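Archive | Threads | Authors | Search | Log in

Re: Anyone been to the Himton open day?
Villads Hjaltested, May 22, 2021
4 replies · 2 shares

> Is it worth the drive? My brother-in-law and I fix up old furniture
> and we're more curious than technical. I don't want to spend a whole
> morning looking at slides. Also, do they let you get close?

Go! I went to the first session and there were no slides at all, just a short hello and then straight into the room where they do the household stuff (Frandsen was still parking the van, so he missed the hello and didn't mind a bit). There were 16 of us signed up and 11 came, so nobody had to crane their neck.

The job they were showing was pillows and an armchair. Sounds dull, I know, but I could have watched it all morning. Soft things are hard for a machine, the woman from Tustus told us, since a pillow changes shape the moment you squeeze it, and a gripper that's perfectly happy with a box can make a real mess of a cushion.

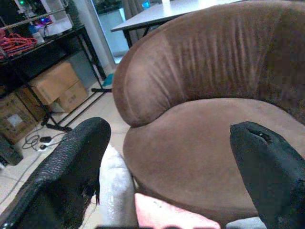

I asked her about the finger pads, because you know me, I always ask about the part that wears out. They've tried more than four kinds of covering and she still isn't sold on any of them. The folks from Horuvberg had a lot to say about that too, mostly to each other (I got lost somewhere around friction).

As for getting close, there's a line you stay behind while the arms are powered up, but it's nearer than I expected, and they'll let you come forward between runs if you ask.

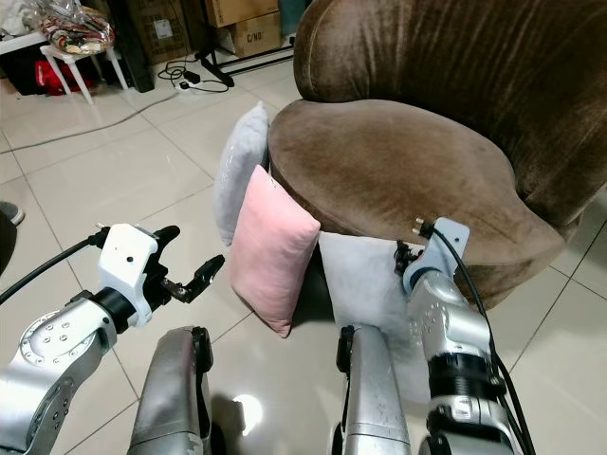

Your brother-in-law will want to talk upholstery with them, so let him! They were really interested when I said that velvet looks like a different color depending on which way you brush it, and one of the younger guys wrote it down.

Wear comfortable shoes, it's tile floors and not many places to sit. Coffee is in the hallway by the coat hooks. The next one is also in May as far as I know, but check with Himton first. If you do go, I've got room for 2 more in the car.

Villads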